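4.2 Coupling the grasp planner and the arm controller

The task planner described in Section 4.1 issues one subgoal at a time, such as lifting a part from the shelf or moving it to a container. Each subgoal is passed to Kermani, the motion layer, which produces joint targets for both arms. Earlier versions of Kermani planned each arm separately and checked for collisions afterward. This worked when only one hand was in contact with a part. It worked poorly for large shells, where both hands hold the same rim and a small error in one wrist shows up as a force on the other.

The current version treats a two-handed grasp as a closed chain. Once both hands report contact, the planner fixes the transform between the two palms and searches only over motions that keep it constant. The low-level controller is allowed a small amount of give along the line between the hands. Figure 6 shows a large shell held above the upper shelf with the left hand on its lower side and the right hand at the opposite rim.

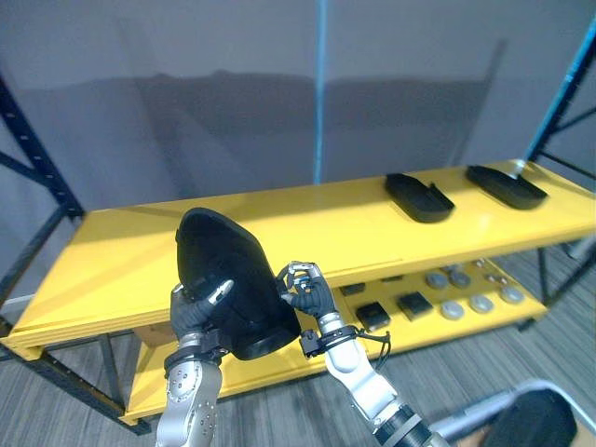

Why not let one arm lead and the other follow?
We tried a leader and follower scheme first. The follower was always one control cycle late, and on a stiff part the delay was enough to set off the force limit. Planning both arms together removed most of these stops.

4.3 Perception on dark parts

Most of the parts in our set are black, and the shelf surfaces are glossy. Depth readings on the parts are sparse, and the reflections in the yellow boards give false points below the surface. We therefore do not segment on depth. The perception module, Dellinero, first finds the board plane from color, drops any point that falls under it, and then segments the remaining area in the head camera image. Depth is used only to place the segment at the right height.

Dellinero was trained on 2,000 labeled images recorded with the Skenside cell. The labels give an outline and a long axis for each part. The long axis matters for the shoe-shaped parts, which must be picked across their width. The module also marks whether a part is open or closed at the top, and the planner uses this flag to choose between a grasp on the rim and a grasp around the body. Shadows from the arm were a frequent source of error in early training, so we kept images with an arm over the table in the training set.

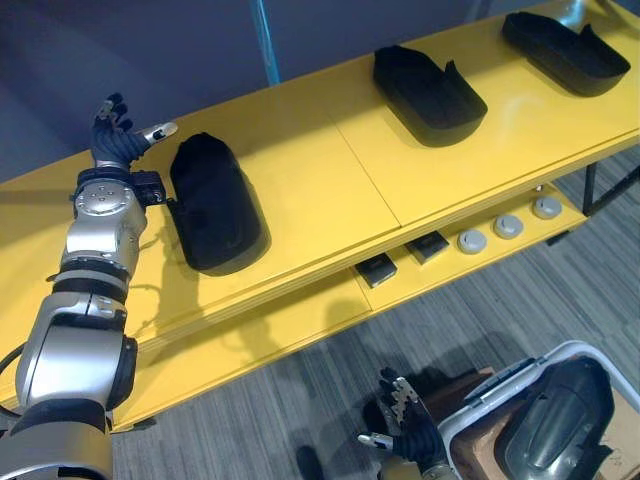
Figure 7. Left hand raised beside the nearest of three shoe-shaped parts on the upper surface. Smaller parts are on the lower shelf.

4.4 Fine contact with clear plastic

Clear trays are outside the range of Dellinero. Their edges appear and disappear as the light changes, and the head camera has too little detail at that distance to help. For these parts control passes to Iltton, a local servo routine that runs on the wrist camera. Iltton tracks the bright outline of a molded panel over a short window of frames and moves the fingertip toward the chosen corner at a fixed low speed. It stops when the contact force passes a threshold or when the outline is lost for 6 frames in a row.

The two stop conditions are logged separately. In 1,063 recorded approaches, loss of the outline accounted for 157 stops. We reviewed these by hand and found that many came from a highlight sliding along the panel edge as the finger moved and changed the lighting. Lowering the tracker gain near contact reduced the problem but made the final approach slower.

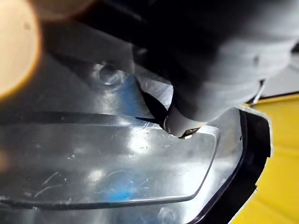
4.5 Recovery after a stop

When any of the three modules reports a stop, the arms hold position and the planner reads the last logged state. If both hands are in contact, the part is lowered along the reverse of the most recent path until the board plane is reached. If one hand is in contact, that hand opens and withdraws along its approach direction. Perception is then run again before a new subgoal is issued. We do not retry the same grasp more than twice, and a third stop on the same part ends the trial.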